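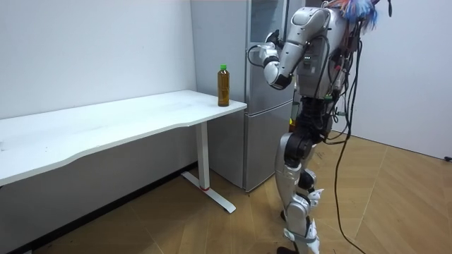
Kitchen bay, Prengate unit, arm raised at the upper fridge door.

Prengate humanoid, fridge task: safety check after the door fault
Site: Stosine test kitchen
Period: November
Result: NOT CLEARED for running with people in the bay

What went wrong: on run 102 the gripper closed on the upper door and did not let go when told to. The arm went on pulling for 8 seconds and the fridge shifted on the floor. No injuries. The supplier's note calls this "a brief delay in release". I would call it a failure to stop.

1. Emergency stop within reach of the operator
Pass. Pressed twice, worked twice. I would still like to know why it wasn't pressed on run 102.

2. Gripper releases on command
Fail. Let go every time with nothing in it. Stuck again on the second pull under load. Please stop sending me results from the empty test.

3. Cables clear of feet and joints
Fail. Black cables hang from the back of the torso down past the legs and lie in loops on the floor. I was told they are "managed". By whom? A loop by a foot is a trip hazard for the robot and for anyone walking behind it.

4. Cable at the gripper
Query. It loops out in front of the fridge door. Could it catch when the door swings? Guerra say no and have sent no drawing.

5. Boards and connectors covered
Fail. Circuit boards and wiring are exposed on the torso. There is a drink on the table in the same bay. Cover the boards, and keep bottles out unless the run calls for one.

6. Fridge fixed to wall or floor
Fail at time of visit. Brackets on order, apparently. They were on order last time.

7. Floor marking for the arm's reach
Fail. Tape it, at full stretch, with the door open.

8. Fault log complete
Part pass. The log has 2,427 lines and the entry for the release command is there. The entry for the actual release is missing. "Probably a logging issue" is not a finding.

9. Software fix
Not accepted yet. The Pisa update is said to cure the problem. It has been run on the bench only, with no door and no load. Repeat it here on the real fridge and send the full log, including any runs that went badly.

Items 2, 3, 5, 6 and 7 to be closed before the next visit. Items 4 and 9 need paperwork as well as a demonstration. Until then the bay stays shut to people whenever the arm has power.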